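Cormier House guest rooms: September progress report

Hello again to everyone at the Gredley Fund! I promised you something longer than last month's note, so get comfortable. We've spent most of September on the bedrooms, and I'm happy to say the furnishing part of your grant is very nearly used up, in a good way (receipts went in with the claim form).

The big news is bedside tables. You may remember I went back and forth forever between a square one with a shelf and the round one from Tevora. The round one won. It's light wood with a little raised lip around the top, so a pen or a pair of glasses has a much harder time rolling off, and it tucks into the corner between the wall and the bed. I do miss the shelf a bit, I'll admit it. But the gray padded headboards looked so heavy on paper that I wanted something pale and simple next to them, and I'm really pleased with how the two go together.
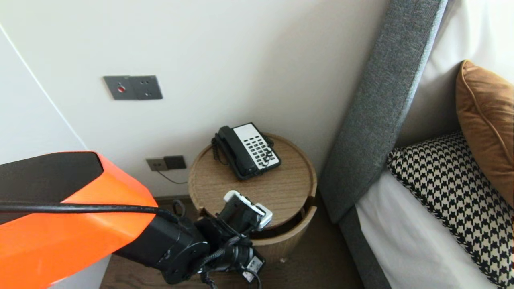 Robin Aldous

And yes, we kept the desk phones! I know a couple of you raised an eyebrow at that line in the budget. Our guests are mostly families visiting someone at the hospital, often older folks, and a plain phone with a cord and real buttons beside the bed is something they keep asking for. The whole phone line came in at $583, which left us $12 under what we'd set aside. I've moved the $12 over to light bulbs.

Where we are with the rest:

Beds and headboards: done in all 8 rooms.
Side tables: done.
Phones: all delivered, and I'm still testing lines one by one.
Floors: staying as they are. The brown wood has plenty of life in it and I'd hate to cover up that grain.
Walls: off-white throughout. I have leftover paint for touch-ups.

Now for the part I'm less proud of, cords. The outlet and the phone jack sit side by side low on the back wall, and the table stands off to one side of them, so the line has to droop across the gap to get there. By the time it arrives it's bunched up in a tangle. I'd like to fix this before we open the rooms, either with shorter cords or with a few clips along the top of the baseboard. Grustlow quoted me $100 for clips and fitting in every room, and that seems fair to me. I'd want your okay first, as it isn't in the original budget.
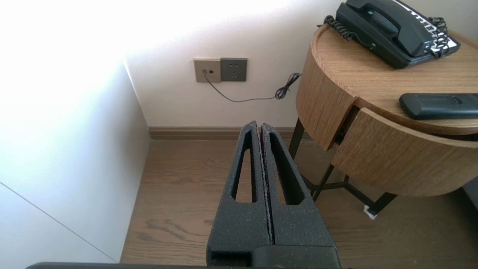
Marguerite wrote back on the draft of this report that she'd go for the shorter cords and skip the clips, because clips pull the paint off when you want to move a table, and could we please make sure a person lying down can still reach the phone. Good point on both counts! I'll try one room with a shorter cord and lie on the bed myself before we spend anything.

Still to come next month: reading lamps, the welcome folders (half written, I keep changing the breakfast page), and a proper go at the hallway closet. If you'd like to stop by, mornings before 11 are best.

Print this page | E-mail this page

Last updated: September

Contact us | Copyright Cormier House | Back to top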